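Can a Robot Learn to Do the Dishes in a Pretend Kitchen?

By Chanida Phromma

There is a company called Zavau that would like your school to buy a robot arm. The arm is called Evelo. It clamps to a table, it has two fingers, and it costs $700. For another $495 a year you get Skendano, a computer program full of pretend kitchens where Evelo is supposed to learn its chores.

The ad says "Evelo practices all night so you don't have to do dishes in the morning." I read that line three times. I have some questions about it, and I think you should too.

What is a pretend kitchen?

Think of a video game where you walk through a house. The house is made of shapes and colors that a computer draws. If you knock over a lamp in the game, your mom doesn't have to buy a new lamp.

Skendano works the same way. It has 62 kitchens in it, with sinks and counters and food. A pretend Evelo arm moves around in there, trying to pick things up. The word for this kind of practice is simulation. You say it sim-you-LAY-shun. Most people who work with robots get tired of saying it and just say "sim."

A sim has some real good points. Pretend plates don't smash. The computer can also run the practice faster than real life, and it can start over whenever it wants, with every dish back in its place.

What does the arm have to do?

The job Zavau talks about most is "clear the sink." For you that's easy (maybe boring, but easy). A robot has to do a lot of figuring first. Where does the plate end and the sink begin? Which things go in the dish rack and which go in the trash? And if something is sitting on the rim of the plate, should it be moved first?

All of that has to come out of the picture the computer gives it. A picture is just a big grid of colored dots to a robot, and it has to learn which dots are plate.

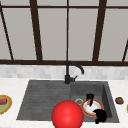

A plate in one of the computer-drawn sinks, with a shiny red ball in front. 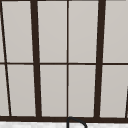 Now for the part the ad skips. A plate in a sim is only as real as the people who made the program decided it should be. Is it slippery? Only if somebody wrote that in. Does it have dried egg stuck to it? Same answer. If you've ever washed a plate after breakfast, you know that the egg is most of the work.

Water is even harder. Real water splashes and bends the light, and it makes soap bubbles that hide the forks. Drawing all that properly takes a computer a lot of effort, so many sims leave the water out. I looked through the Skendano guide for the word "water" and found it once, in a warning about not spilling any on the arm.

So a robot could get very good at the pretend sink and still be confused by yours. Engineers have a name for this problem. They call it the sim-to-real gap, meaning the gap between the practice world and the world with your actual dirty dishes in it. People have worked on it for years. One trick is to change the practice world again and again: different light, different plates, a counter of another color. The hope is that the robot stops caring about those little differences. That helps. It doesn't make the gap go away, and a company that tells you it does is selling you something.

Did it work when we tried it?

The Khoury Learning Center, where I help with the after-school club, had an Evelo on loan in March. We let the pretend arm practice overnight, just like the ad said. In the morning it could lift a pretend plate nearly every time.

Then we gave the real arm a real plate in a dry plastic tub. It had 7 tries. It lifted the plate on two of them. On the others the fingers slid off the rim, or closed a little too early and pinched the air. One of the kids asked if it was broken. It was working the way it was built to work. The real plate was heavier on one side than the arm expected, and the light from our ceiling made a bright stripe across it.

I wrote to Zavau and asked how well the arm does with real dishes. They sent me a very nice brochure with a video link. The video was of the sim.

Should your school get one?

If your class wants to learn how robots are trained, there are worse ways to spend the money. You can change one thing in a kitchen, run the practice again and see what happens, and that's real science. Our club liked it. The fourth graders spent a whole afternoon moving the pretend food around to see when the arm would get mixed up.

If your class wants clean dishes, buy a sponge.

Before anyone signs up, here are some things to ask the salesperson. Grown-ups sometimes forget to.

Can we see it work on a real plate, in a real sink, with the water running?
How many times did you try before you filmed that?
What happens to our arm if we stop paying the $495 every year?

We asked the third one. The arm will still move if you stop paying, but you have to steer it yourself with the buttons – and the pretend kitchens get locked until you pay again.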